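Review of the Moseck hand-held gripper kit
Project report by Eglė Jõgi, Clukelmont, spring term

1. Purpose of the work

Our laboratory wanted to know if the Moseck kit is suitable for student courses. The kit is a hand-held gripper with a camera, and the user records how a person picks up an object. Later the recordings can be used for teaching a robot arm. I compared the kit with the older Trusano set, which we have had since I started my studies.

2. Assembly

The kit came in one box with a printed guide. The guide is clear, but the chapter about calibration is too short and I had to write to the seller. The answer came after four days. After that the assembly took one afternoon, and I needed only the tools from the box.

3. Recording

I made 68 recordings in March, all with everyday objects. I began with bottles, as they are known to be difficult: clear plastic is hard to see for many vision programs.

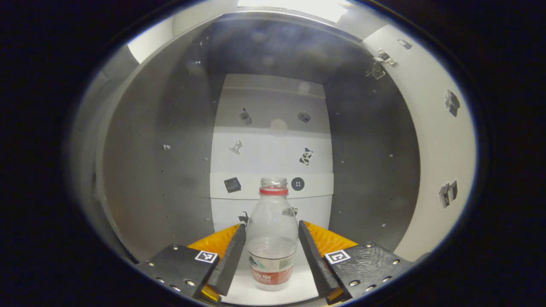

Figure 1. Clear water bottle with a red cap between the fingers of the gripper.

The wide view of the camera was the part I liked most. The fingers, both square markers and the walls around the object all stay visible, so it is easy to check a recording afterwards. The orange pads are soft and follow the shape of the object - with the Trusano set, smooth objects slipped more often.

There were also problems. In nine recordings the software Kivi lost one of the markers, and these I had to repeat. The handle is heavy for a small hand, and after 31 minutes I needed a pause.

4. Opinion

I would recommend the kit for a course with small groups. The seller should improve the calibration chapter and offer a lighter handle. The spare pads are sold separately, and I have not tested them yet.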